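Tiempo de lectura: 3 min
Imprimir | Enviar por correo

# Jisel: ficha de datos y cuentas del puesto de dos brazos

Empiezo por el dinero, que es lo que me preguntáis siempre por correo. Este README acompaña al conjunto Jisel (pesca de juguetes en agua con dos brazos, pinza y red), pero lo he escrito pensando en quien tenga que presentar un presupuesto y no sepa qué poner en cada casilla.

## Qué hay dentro

- 1758 episodios, todos teleoperados
- cámara de cabeza y cámaras de muñeca
- anotaciones de tarea en texto libre (las mías, perdonad las erratas)

La tarea es sencilla de contar y bastante puñetera de hacer: un brazo trabaja sobre la bandeja con la pinza y el otro maneja la red.

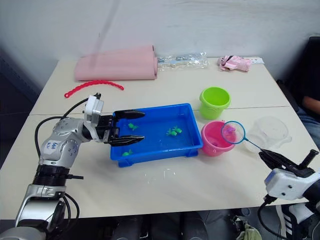 Lo gordo del gasto fueron los brazos, claro, y ahí no os puedo ayudar mucho porque los nuestros venían de un proyecto anterior. Lo que sí compramos de cero fueron las dos pinzas, a Torkwood: 3817 euros con los dedos de repuesto incluidos. ¡Pedid los repuestos en el mismo pedido! Nosotros los pedimos aparte la primera vez y pagamos dos portes.

## Presupuesto, partida a partida

- Pinzas y dedos (Torkwood): 3817 €
- Cámaras de muñeca y cables: 1000 €
- Mesas, bandeja, cubos, redes y juguetes: 600 €

Kohei Sasaki, que llevó las compras, quería meter los juguetes en «fungible» y las mesas en «mobiliario». Acabaron juntos y la auditoría ni pestañeó.
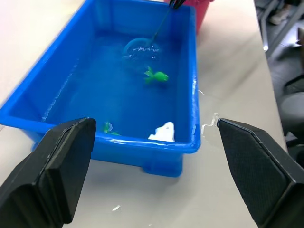 Cámara de muñeca: un pez de juguete verde en el agua y la red al fondo.

Con agua de por medio, yo reservaría algo para protección de conectores antes que para una cámara mejor. Se salpica la mesa, siempre, y un cable de muñeca cuesta más de lo que parece (Tsakiris nos dio plazo de seis semanas, una eternidad cuando estás parado).

Otra cosa que planificaría distinto: las dos mesas juntas. Salen baratas y se transportan bien, pero queda la junta en medio y hay que vigilar que no se separen. Si podéis pagar un tablero único, adelante.
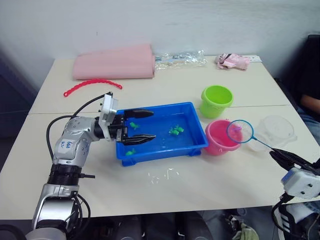
## Pendiente de comprar

- Segundo juego de redes, de mango más grueso
- Bandeja con desagüe (Britau tiene una, estoy esperando precio)
- Funda para las muñecas

Los precios son los que pagamos nosotros, sin IVA. Si montáis algo parecido, mandadme vuestras cifras y las añado.

Contacto: equipo Jisel | © Jisel, noviembre de 2019 | Volver arriba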